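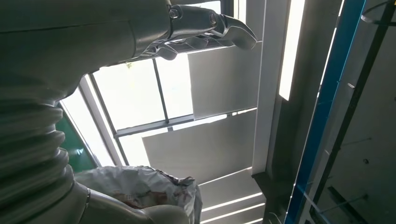
Josée Sutherland wrote to us that she had paid for a full year of Purumora before learning that the message filter could not be turned off, and she asked whether the service had improved enough to justify renewing. Her letter reached us in March. We have since completed a full review of the current version, and our answer is a qualified yes.

Purumora is a dating application intended for adults seeking a long-term relationship. Membership is by application. The form asks for a short statement, two photographs and the name of one person willing to confirm the applicant's age and first name. Our reviewers were admitted within the period stated on the sign-up page, and no applicant was asked to supply a social media account. We consider this a sensible standard.

Profiles

The profile statement is limited to 900 characters. Members must also answer four set questions, two of which concern money and children. These answers are shown before the photographs are, an order that cannot be changed. Our reviewers found that it slowed them down at first and that they later came to prefer it. Editing a published profile sends it back for approval, even when the change is a single comma. This should be corrected.

Search and distance

The search radius can be set as wide as 400 miles. In Drarkham, where membership appears healthy, reviewers received new introductions each day. In McKinnon the same few profiles returned repeatedly, including several that had already been declined. Members in smaller towns should use the free period before committing to any paid plan.

Messages

The filter that troubled our correspondent is still in place. It holds back any first message containing a phone number, a web address or certain words, and the sender is not told which word caused the delay. One reviewer's note about a cocktail bar was held overnight. The filter may now be switched off once both members have replied — a reasonable compromise, though the setting is placed three menus deep under "Account" and is not mentioned in the welcome guide.

Comparison with Zidska

Zidska, reviewed on these pages last year, remains the easier application to use. Its search is quicker and its help pages are better written. It does little, however, to discourage abandoned profiles, and many conversations in our test received no reply at all. Purumora hides any member who has not signed in for 30 days.

Cost and cancellation

The annual plan renews automatically. Notice is sent by e-mail only, and cancellation must be made on the website, as the application itself offers no such option. Members are advised to record the renewal date when they join.

Recommendation

Recommended for members in or near larger cities, on the monthly plan. Not recommended at present for those living elsewhere.

602 shares | 14 comments

Contact the reviews office | Copyright, all rights reserved | Back to top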